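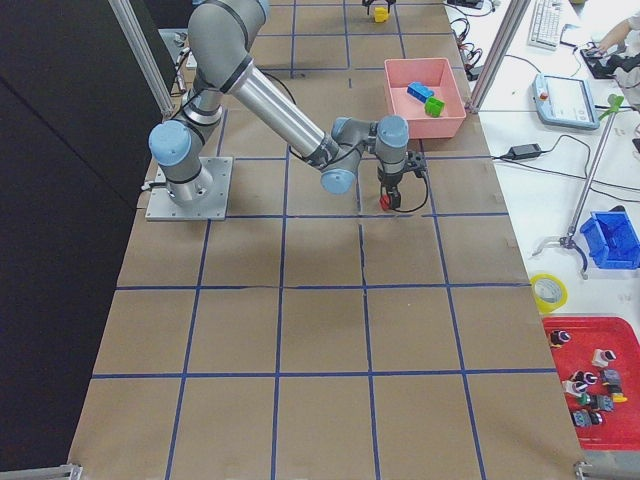
2. Before you order: planning and budget

I've bought kit for two benches now and got the sums wrong on the first, so please do this bit before you ring anyone for a quote!

1. Measure your table, then measure it again with the base plate sitting on it. The plate is bolted down, so check what's under the top (mine had a steel brace exactly where I wanted to drill).

2. Decide whether you want one arm or two. A second arm means a second controller, and at Lirkham that pushed us on to a bigger power supply as well.

3. Price the frame separately. Our aluminium posts and brackets came to £1286 delivered, and I'd put down almost nothing for them.

4. Write a line for the small stuff: kraft paper, coloured tape for the grid, plastic trays, toy blocks, cable ties. I allow £138 per bench and it always goes.

Note: buy more paper than you think. It creases and tears, and you'll be re-taping the grid whenever you change a sheet.

5. Leave room for a side desk. The keyboard, the pendant and the power bricks all have to live somewhere, and you want the emergency stop within easy reach of whoever is sitting there.

6. Ask for the cable lengths in writing. Vutavik sent ours short and the extensions took 6 weeks (Barbara Sowa in purchasing still brings it up).

Caution: don't spend the gripper money early. Pick your parts first – blocks, switches, whatever you'll be handling – and check the jaw opening against the largest of them.

Caution: keep £2000 back until the arm has been running for a month. Ours went on a spare gripper and a replacement cable.

When you've got a figure for every line, copy them on to the order sheet in section 3 and send it to Barbara before the end of January.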